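Plateau de bureau Veres, coins arrondis, décor bois clair
Référence Zullo, gamme Veres

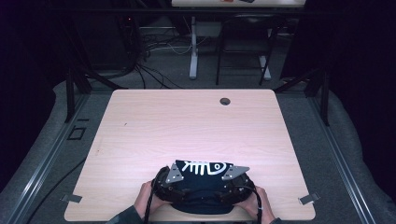

Le plateau Veres est vendu seul, sans piètement. Il se monte sur les structures fixes de la gamme Urkus et sur la plupart des piètements du commerce, à condition que la traverse laisse libre la zone du passe-câble. Le modèle existe en deux profondeurs, la plus courante étant celle de 80 cm, qui convient à un poste avec écran et clavier.

Le panneau est en particules, revêtu sur les deux faces d'un stratifié à fil horizontal. Le dessous reçoit le même revêtement que le dessus pour limiter le cintrage. Les chants sont plaqués à chaud, dans le même décor, et les angles sont arrondis. Le passe-câble rond est livré avec son cache, à emboîter à la main.

Caractéristiques
Longueur : 160 cm
Profondeur : 80 cm
Épaisseur : 19 mm
Décor : bois clair, finition mate
Charge admise, répartie : 100 kg
Poids : environ 17 kg
Passe-câble : un, à l'arrière
Garantie : 3 ans

Contenu du colis
Un plateau, un cache de passe-câble, un sachet de vis à bois, une notice de pose. Le piètement, la goulotte et le caisson se commandent à part.

Montage
Posez le plateau à l'envers sur une couverture ou sur le carton d'emballage ouvert. Centrez le piètement et marquez les points de fixation au crayon. Les avant-trous se font au foret de 3 mm ; un morceau de ruban adhésif sur le foret sert de butée de profondeur. Vissez à la main ou avec une visseuse réglée au couple le plus faible. Les vis fournies ne traversent pas le panneau. Si vous utilisez celles d'un autre fabricant, vérifiez leur longueur, rondelle comprise.

Pour les piètements réglables en hauteur, la référence à choisir est Urkus 900. Sa traverse est décalée vers l'avant et ne gêne pas le passage des fiches. Les anciens cadres Brevness conviennent aussi, mais il faut repercer les pattes arrière.

Un second passe-câble peut être percé à la scie cloche. Travaillez par le dessus, avec une cale martyre serrée sous le plateau, et passez un peu de vernis sur la coupe pour protéger les particules de l'humidité. Cette modification n'annule pas la garantie si elle reste à plus de 6 cm du bord.

Entretien
Chiffon microfibre humide et savon doux, puis essuyage. Les traces de feutre partent à l'alcool ménager. Pas d'éponge abrasive, pas de poudre à récurer, pas d'acétone. Un sous-main est conseillé pour la découpe, le stratifié n'étant pas prévu pour recevoir la lame d'un cutter. Posez les tasses chaudes sur un dessous de verre.

Teinte
Le décor tire légèrement sur le rosé selon l'éclairage. Un échantillon au format carte postale peut être demandé avant commande, port compris. Pour équiper une salle entière, commandez tous les plateaux en une seule fois afin de recevoir le même lot.

Livraison
Expédition à plat, au pied de l'immeuble. Vérifiez les quatre angles du colis avant de signer et notez tout enfoncement sur le bon du transporteur. La version de 60 cm de profondeur est de nouveau disponible à partir d'avril.

Fiche mise à jour le 13 mars 2021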